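The Long Way Back to Striped Cotton
7/26/19

114 shares
17 comments

If you grew up anywhere near Wistumeck, you slept on Cotcombe stripe. It was on the pillows at your grandmother's, on the porch cushions, on the bag the clothespins lived in. Then the mill shut, the stripe went away, and for years the only place to find it was at the bottom of a box at a yard sale.

Now it's back, and I can't tell you how happy that makes me! Tanner Leclerc bought three old looms out of a barn in November and set them up in the former Lachance shoe building, down by the river. He had never woven a yard of cloth in his life. He had fixed boat engines, though, and he says a loom is easier to talk to.

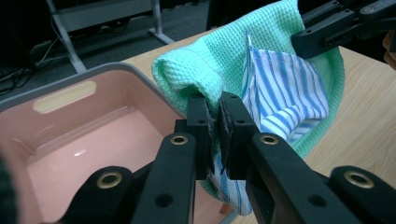

Stripes sound simple until you try to make them. Every color has to be wound onto the beam in exactly the right order before a single row gets woven, and on the widest loom that means 1,114 threads, each one drawn through its own little wire eye by hand. Get one wrong near the start and you may not notice until the cloth is a foot long (Leclerc has a whole drawer of those feet, and he's oddly fond of them). Threading takes him most of a week. The weaving itself goes fast after that, with a racket you can feel through your shoes from the parking lot.

The yarn is plain cotton, nothing fancy, and the cloth comes off the loom stiff as a grocery bag. It needs washing - a lot of washing - before it turns into the soft, slightly rumpled stuff people remember. My own dish towels took until the fourth or fifth load. I now defend them from my family. 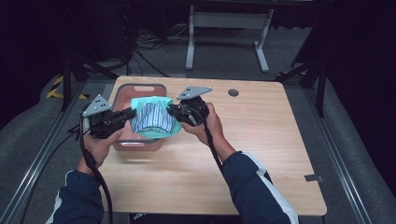 What I love most is how the old patterns were found. The mill's records were long gone, so Leclerc put up a card at the Tido diner asking for scraps. People brought him aprons, mattress covers, half a curtain, a doll's dress. He pinned each one to the wall and worked out the stripe with a ruler and a magnifying glass. He has 17 patterns up there now and has woven five of them, starting with the narrow one everybody calls Porch.

Each run makes up to 500 yards, and then the loom is set up for something else. Porch sold out before I got my order in. The next one is a wide stripe with a thin red line down the middle, copied from that half a curtain, and the woman who brought it in has already asked for enough to make the other half.

3 comments waiting for approval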